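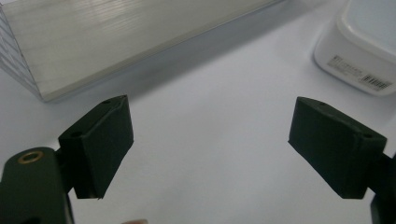

# Skernen, la pinza de mano: lo que cuesta comprarla y lo que cuesta tenerla

Llevo ya una temporada larga usando la pinza manual de Skernen y me habéis preguntado varias veces por correo si merece la pena, así que me siento a escribirlo de una vez. Aviso de que voy a hablar mucho de dinero. De agarre también, claro, pero es que cuando yo la estaba buscando encontré montones de vídeos de gente cogiendo tazas y ni una sola página que me dijera cuánto me iba a gastar en total (¡ni una!).

Para situarnos: trabajo en Grultedano, un taller pequeño donde preparamos tareas de manipulación para brazos de sobremesa. Coger, colocar, abrir, volver a cerrar. Las demostraciones las grabamos a mano, con la pinza agarrada como quien lleva un taladro, y luego otra gente del equipo se pelea con los datos. Yo soy la que graba y, por desgracia para mí, también la que hace la hoja de presupuesto.

## El precio, que es a lo que venís

El kit nos costó 2419 euros, comprado a través de Protell, que es quien nos lo distribuye. En esa cifra van la empuñadura, los dos dedos, el soporte de la cámara con su cámara y un maletín bastante decente. Lo que NO va: las almohadillas de recambio, el trípode para dejarla apoyada entre toma y toma, un cable en condiciones (el que trae es corto, cortísimo) y el envío, que Protell te cobra aparte y te enseña en la última pantalla, cuando ya tienes la tarjeta en la mano. Eso me sentó fatal.

Wiebke Ostermann, que es la que me firma las compras, me devolvió el primer presupuesto con una nota al margen: «¿y cuando se gaste?». Tenía toda la razón y yo no había puesto ni una línea para consumibles. Si estáis preparando una solicitud, esa línea ponedla desde el principio, porque pedir dinero extra a mitad de curso es un suplicio y además quedas como que no sabes lo que compras.

## Las almohadillas

Aquí está casi todo lo bueno y casi todo lo malo de la herramienta. Las que uso son unos bloques verdes muy oscuros, casi negros, mates, bastante gordos. Agarran de maravilla! Cajas, botes de plástico de esquinas redondeadas, cosas lisas que con los dedos duros de otra pinza que tuvimos se me escurrían una y otra vez. Con estas aprietas un poco y el objeto se queda donde tiene que quedarse, sin necesidad de estrujarlo.

Pero se gastan. Primero se redondean los cantos y después el borde inferior, el que va cortado en diagonal, empieza a deshilacharse un poquito. No es que dejen de servir de golpe; la pinza sigue cogiendo cosas grandes sin despeinarse. Lo notas con lo pequeño y lo plano, cuando intentas levantar una tarjeta de la mesa y la punta resbala por encima.

Yo cambio de juego después de 26 sesiones. Lo decidí a ojo y luego lo fui apuntando, y me funciona para nuestro tipo de objetos, que son casi todos envases y cajas. Senan Cullinane las apura bastante más que yo y sus tomas salen bien, así que tomaos mi número como lo que es, una manía con hoja de cálculo.

El juego de recambio sale a 50 euros. A mí me parece caro para lo que es, lo digo tal cual. Pedí seis de una vez para ahorrarme portes y la verdad es que fue la decisión más sensata de toda la compra, porque Protell tarda lo suyo en servirlos y cuando te quedas sin almohadillas te quedas sin grabar.

¿Que si se pueden hacer en casa? Lo intentamos. Compramos una plancha de un material parecido, la cortamos a cúter y los agujeros de montaje nos quedaron todos torcidos. Servían para hacer pruebas, pero el dedo izquierdo llegaba antes que el derecho y eso en los datos se ve. Si tenéis troqueladora es otra historia y me encantaría que me lo contarais.

## En la mano

Pesa menos de lo que parece y la empuñadura está bien pensada, aunque pensada para manos grandes. Yo las tengo pequeñas y al final de la mañana noto el pulgar. Los brazos de los dedos son robustos, redondeados, con un casquillo de color latón encajado en la parte de arriba que me da mucha más confianza que los plásticos pelados de nuestra pinza anterior, que cogieron holgura enseguida y ya no hubo manera de ajustarlos.

La apertura es generosa. Para botes y recipientes de tamaño cocina vas sobrada; con las cajas grandes tienes que buscar un borde o una esquina, porque de lado a lado no llega. Antes de comprar medid vuestro objeto más ancho. Ya sé que suena a obviedad, pero yo medí la mesa, medí el armario donde iba a guardar el maletín y no medí las cajas.

Una cosa que me costó pillar es la colocación de los dedos de la mano que la sujeta: si te descuidas, asoma la yema por abajo y se te cuela en la imagen. No pasa nada grave, depende de para qué queráis las grabaciones, pero con unas cuantas sesiones se corrige solo.

## El espacio también es presupuesto

Esto va para quien esté montando el puesto desde cero. La mesa importa muchísimo. Nosotros acabamos con un tablero blanco y luz difusa desde arriba, y para unos dedos tan oscuros es comodísimo: se recortan perfectamente y no andas adivinando dónde acaba la almohadilla. Antes teníamos una mesa gris marengo (regalada, que conste) y era un horror. Si vuestro fondo es oscuro, meted en la hoja un tablero claro y una luminaria decente. Sale barato comparado con el resto y se nota el primer día.

Ojo también con los objetos que reflejan. Hay cajas translúcidas o con acabado plateado que devuelven mucha luz, y ahí me tocó bajar la intensidad y probar ángulos un buen rato -- tiempo que tampoco había presupuestado, por cierto.

## Cómo lo pondría yo en la hoja

Si tuviera que repetir la compra, mis líneas serían estas:

- Kit completo, con el envío preguntado por escrito antes de aceptar nada
- Seis juegos de almohadillas
- Cable largo, de los buenos
- Soporte o trípode para dejarla descansar
- Tablero claro y luz
- Una jornada de aprendizaje por persona, pagada, porque la primera mañana no se graba nada aprovechable

Y no compraría la garantía ampliada. Me leí las condiciones (con un café, en noviembre, con el radiador puesto, un planazo) y deja fuera las almohadillas por considerarlas desgaste normal. Para lo que queda cubierto, prefiero guardar ese dinero para recambios.

## ¿La recomiendo?

Sí, si vais a grabar con regularidad. Para un proyecto suelto yo buscaría antes una prestada o de segunda mano, mirando bien el juego de los brazos y dando por hecho que las almohadillas habrá que cambiarlas. Para un taller como el nuestro, que la saca del maletín casi a diario, la volvería a comprar, refunfuñando otra vez por los portes.

Me queda pendiente probar los dedos estrechos, que se venden aparte. Wiebke todavía no me ha dicho que sí. Cuando lleguen, si llegan, actualizo esta entrada.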